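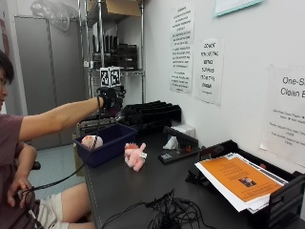 ¿Cuánto tiempo hay que dejar reposar una masa de pan de centeno?

Toda la noche, y si la cocina está fresca, hasta media mañana.

Lo dice la panadera de Druller, un obrador de barrio que abrió en mayo y que ya tiene cola a las ocho. Hablamos con ella entre hornada y hornada, y contagia las ganas: a los cinco minutos una ya quiere irse a casa a meter las manos en harina.

«El centeno es otro mundo», cuenta. «Se pega, no sube como el trigo, parece barro... ¡y luego sale del horno y huele a miel!» Su masa madre la alimenta cada tarde con 100 gramos de harina integral y la misma cantidad de agua, sin levadura añadida. Al principio usaba una harina muy fina y los panes le salían apelmazados. «Casi lo dejo. Cambié a una molienda más gruesa y fue como empezar de nuevo».

Cada pieza grande entra en el molde con 607 gramos de masa, una cifra que hace reír a su clientela. «Probé con 600 y quedaba un dedo por debajo del borde. Será manía, pero a mí me gusta con 607». El horno, 60 minutos, los primeros muy fuertes y después bajando.

¿Y para quien empieza en casa? Se le ilumina la cara. «Que no amase. El centeno se mezcla con cuchara, se alisa con la mano mojada y al molde. ¡Es el pan más agradecido que hay!» También pide paciencia al cortarlo: ella espera un día entero, envuelto en un paño, y dice que al tercero está todavía mejor, con mantequilla y un poco de sal gorda.

Ahora anda probando una versión con alcaravea y ciruela pasa. Nos dio un trozo para el camino y no llegó a la esquina.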